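4.3 Recording a statement or correction

Use this procedure when a party office, a member or a former member issues a public statement that must be logged in Juvura. Statements about donations or household expenses follow the same steps, with the additional fields given in 4.4.

Before you start, check that your account has the Press Desk role. Accounts with the Reader role can open the form but cannot save it.

1. Open Statements > New.

2. In Speaker, type the first letters of the last name and select the record from the list. Do not type a full name and press Enter. This creates a second record for the same person, and the two must later be merged by an administrator (see 9.2).

3. In Capacity, select the office held on the day of the statement. For a speaker who has left office, select Former and enter the last office held.

4. Paste the statement into Full Text. The field holds the original wording only. Translations go in the Translation tab.

Note: Posts taken from social media are often edited or deleted. Paste the text first, then save the link.

5. In Summary, enter one sentence of no more than 125 characters. Longer summaries are cut in the daily bulletin without warning.

6. If the statement answers an earlier claim, click Link to Claim and enter the claim number. Set the relation to Denies, Confirms or Corrects. Leave it at None if the speaker does not mention the claim directly.

Caution: Denies and Corrects produce different entries in the bulletin. Corrects marks the earlier claim as withdrawn by its source – use it only when both statements come from the same speaker.

7. Attach scans or recordings under Files. The limit is 500 MB per statement. Paper originals are labeled with the statement number and stored as described in 7.1. 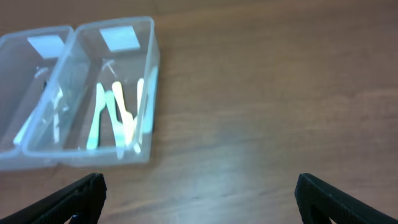 8. Click Save as Draft. The status changes to Waiting, and the entry appears in the reviewer's queue.

9. The reviewer opens the draft, compares Full Text with the source and clicks Release. The person who entered a statement cannot release it.

Error 46 at this step means the claim number in step 6 does not exist or has been archived. Clear the field, save again and repeat the link.

Released statements are locked. To change one, open it and select Amend – the earlier version stays visible in History.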